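# Pale wood tabletop with a tiny white speck: leave it alone or fix it?

**posted by hurbridge_porch**

Hello all, and thank you in advance for reading, because I do tend to go on. Last December we bought a secondhand table from a couple moving out of Hurbridge, and I have been in love with it ever since. It seats 6 if everyone keeps their elbows in. The top is a very pale wood, cream going into honey, and the grain wanders across it in long soft waves. My late aunt had a sideboard that looked a bit like it, so you can imagine I was sold before we even talked price.

I've been keeping it clean with a damp cloth and not much else. Then last week, with the morning light coming in, I noticed a little white fleck on the surface. It is tiny, and my husband says I'm the only person on earth who would ever see it, but now I can't sit down to my coffee without looking for it! 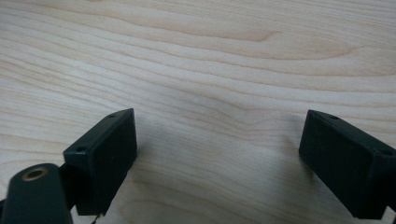 *The tabletop, with the darker streak of grain toward the top and the fleck a little below the middle.*

I've wiped it once, gently, and it stayed put. I haven't tried a fingernail. The seller told us the table came from a shop called Charbonneau, but there's no label underneath and no paperwork, so I can't tell you what the finish is. I think it's veneer and not solid wood, and that makes me nervous about rubbing anything into it. There's also that darker loop in the grain, which I had always taken for part of the pattern, and now I'm second-guessing that too. Could it be an old stain?

I have a tin of Metitz paste wax in the cupboard, left over from the bookshelves. Would that help, or would I be making things worse?

**metitz_fan_958**

What a pretty top! First of all, please don't worry about the loop. It tapers and curls along with the rest of the lines, and a stain generally doesn't care what the grain is doing, it just spreads wherever it likes. I'd bet my lunch that it's the wood.

As for the fleck, I would start with the dullest explanation, a crumb of something stuck down. Paint, candle wax, a dot of dried glue, even toothpaste (ask me how I know). Lay a soft cloth over it, barely damp and a little warm, and let it rest there for 2 minutes. Then push at the edge of the fleck with an old plastic card held nearly flat, going along the grain. Go slowly and stop if you feel it catching. If it lifts, wipe the spot, dry it right away, and enjoy your coffee.

If it doesn't lift, run a clean fingertip over it with your eyes closed. A bump means something is still sitting on top, and you can try the warm cloth again tomorrow. A dip means a small chip in the finish, and then I would leave the card in the drawer.

Hold off on the wax until you know which one you have. My own table has had the Metitz on it for years and I love the stuff, but paste wax can dry white in a little pit and then you'd have a brighter speck than you started with. Try it somewhere hidden first, too, because on very pale wood it can warm up the color a touch.

**stastska_sam**

sand it

**porchlight93**

Please don't sand it! If it is veneer, the real wood layer can be thinner than you'd think, and you could go right through before you noticed. We did exactly that to a nightstand when we lived in Stastska, and it has had a lamp parked over the bald patch ever since.

I agree with the warm cloth. I'd only add that you should skip vinegar, and skip the kitchen spray as well, until you know what the finish is. If it does end up being a chip, a furniture touch-up pen in a light maple shade will tone down the white. Dab it on a scrap of paper first, then barely touch the spot, and wipe off the extra with your finger.

**hurbridge_porch**

Thank you both, I feel so much better about the loop! I'll do the warm cloth after breakfast tomorrow and come back to tell you whether it's a bump or a dip.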